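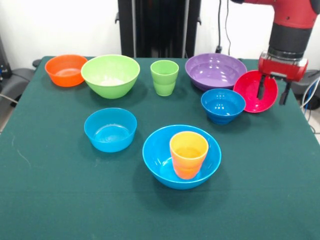 My project was supposed to be about vocabulary notebooks, and for the first two weeks it was. I was placed in a seventh grade science class at Segura Middle School, and my plan was to find out if kids who kept a word notebook used more of the science words in their own writing. Simple enough! I wanted them to have something to write about that didn't depend on background knowledge, so the sorting unit came first: think of bright bowls and a couple of plastic cups on a dark green cloth, and then try to write a rule that splits them into groups without using the word "color." They found that way harder than I expected (so did I, when I tried it the night before).

The class has 16 students in it, which made things easy to keep track of and terrible for statistics. I know. Half kept a notebook using the Pedance page layout, with a box for the word, a box for a sketch and a box for "where I heard it." The other half got the same word list on a handout and nothing else. Everybody wrote an exit paragraph at the end of each lesson, and I collected almost 200 of those between September and November. They're in a binder that no longer closes.

What I counted was pretty basic. If a student used a target word and it made sense in the sentence, that was a 1. If they used it wrong, I wrote it down separately, and I'm glad I did, because the wrong ones ended up being the part I liked best. "Classify" got used as "to make classy" in three different paragraphs.

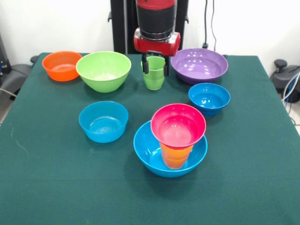 Skumport, reading my draft in our methods seminar group, wrote in the margin that I was mixing up two things, knowing a word and being willing to risk it on paper. The notebook kids might not know more words at all, the comment went on, they might just feel safer trying them because the page is sitting right there. I was a little annoyed for a day and then I rewrote my whole second question around it.

So for the last unit I added lessons where the notebooks stayed closed during the exit paragraph. The notebook group still used more target words than the handout group, but the gap got a lot smaller. They also made fewer wrong guesses with the notebooks closed, and I read that as kids playing it safe. I can't prove it from what I have.

Things I'd change: I would grade the paragraphs without names on them. I'd pick fewer words per unit. And I'd ask the students what they thought way earlier, since I only left 2 class periods for interviews and one of those got eaten by a fire drill.

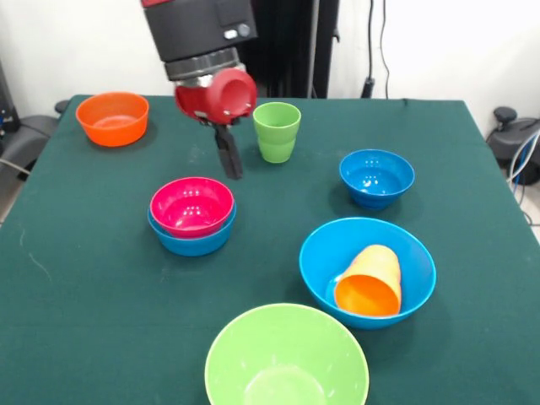
Fig. 3. Bowls and cups in bright plastic colors, on a green cloth.

The interview questions and the word lists for each unit are in Appendix B. The scoring sheet is in Appendix C, with the column I stopped using crossed out.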